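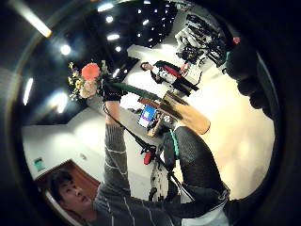

How long does a grocery-style bouquet last once you redo it yourself?
Mine usually make it to a week if I trim the stems and change the water every other day, and gerberas are the first to droop.

Flower Day at Mardale

Hi again! I finally made it to the bouquet get-together. Ruth Bedoya talked me into going (I was going to stay home and do laundry, so thank you, Ruth) and I had such a good time. We had some 70 stems to share and I wanted every single one of the gerberas. I'm a sucker for that orange-red color, especially with little yellow filler flowers tucked in next to it. Amparo Llanos likes hers all one color, very elegant, and I just can't do it!

My one tip from the day: hold the bunch in one hand and keep turning it a little each time you add a stem. Mine always came out flat on one side before I started doing that. 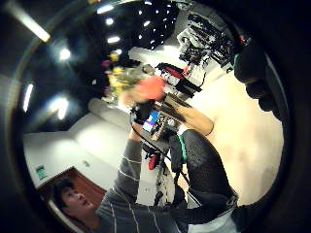 Striped sweater, bright screen, and yellow and pink flowers behind.

I should say that I came home with pollen all over my good cardigan. Tape lifts it off, water makes it worse, ask me how I know. Wilmer Sánchez swears by a dry paintbrush and I'm going to try that next time. We also had a long debate about plant food packets. I use half of one in a small vase and save the rest, and Wilmer thinks I'm being cheap (I am). 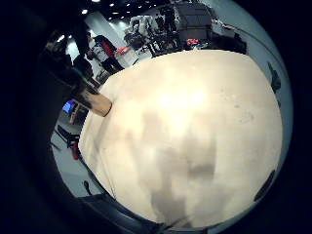
Big, pale and round, with the ceiling lights on behind it.

The rest of the set is in the Mardale folder, and the Valentine's bunches from February are still up too if you missed them. If you want a bigger copy of anything, leave me a comment with the picture you're after!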